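Tulska Reading Room Refit: Interim Progress Report

Reporting period: to the end of October
Prepared by: Jiahui Xia, project coordination

1. Status

The refit is on schedule in two of three work packages. Shelving and cataloging are ahead of plan. Electrical work is eight days behind, owing to a late delivery of breakers from Doritz.

2. Cataloging

The collection stands at 3,587 items, of which 1,693 now have a full record in the new system. Hanyu Xiong has completed the local history section and started on periodicals. Duplicate records carried over from the old card index are being merged as they are found. The merge rule agreed in the last report (keep the older accession number, transfer the notes field) has held up, with one exception: bound volumes with mixed years still need to be checked by hand.

3. Study places

Individual desks are being fitted with clamp-on LED lamps in place of the ceiling tubes. The lamps run from USB chargers, so each desk position needs access to a power strip but no new fixed wiring. Jianhua Deng measured light levels at desk height on Thursday evening with the ceiling lights off and found them acceptable for reading. Levels between desks were low, and two ceiling fittings per bay will be kept on a separate switch. 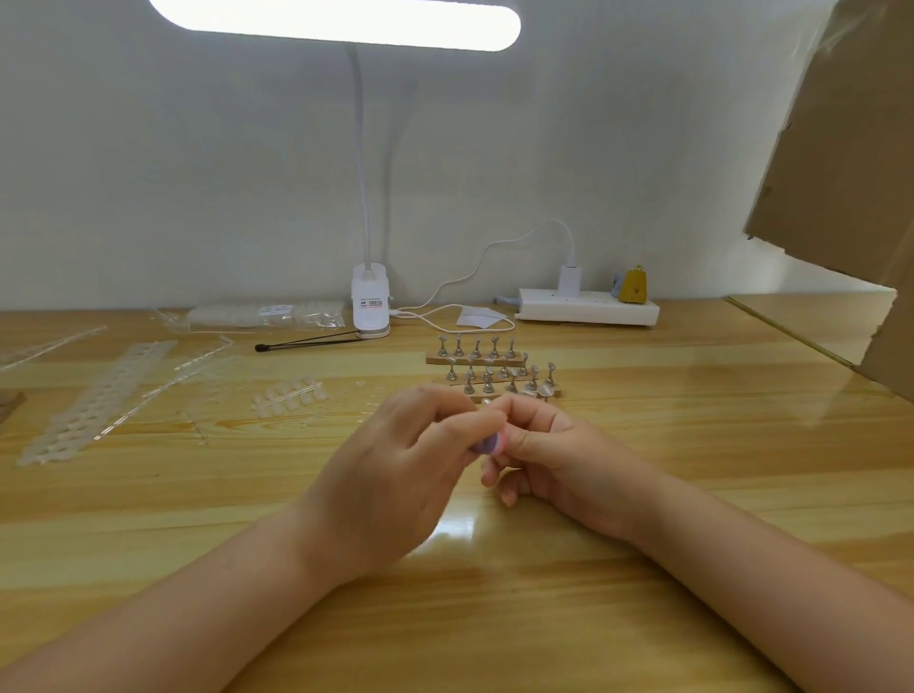
Figure 1. Desk lamp with gooseneck arm, powered from a strip at the wall.

Cable routing is not final. Weidong Liang has proposed a clip rail along the back of each desk - the cost is small and can be met from the existing fittings line.

4. Budget

Spending is at 69 percent of the grant. The shelving contract with Furnum closed slightly under the quoted price, and we request permission to move the difference to electrical work. No other transfers are planned.

5. Next period

Complete the periodicals records. Install the remaining breakers and have the circuits inspected. Yutong Cui will draft the revised opening hours and send them with the next report. A decision on the budget transfer is needed before the electrician's second visit can be booked.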